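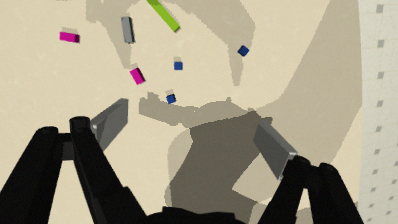 Visit to the Lammers bindery, May 13, 2021

Saranya Pillai led the tour. Lammers prints and binds crime and ghost fiction for small presses, among them Jevinura. The job on press was a paperback mystery in a first run of 1,000 copies, 300 pages, perfect bound. Signatures are gathered by machine and checked by hand at the end of the line. Spines are milled before gluing. The hardcover line was down for a blade change. Proofs for the sequel are due in November, and orders stand at 2,252.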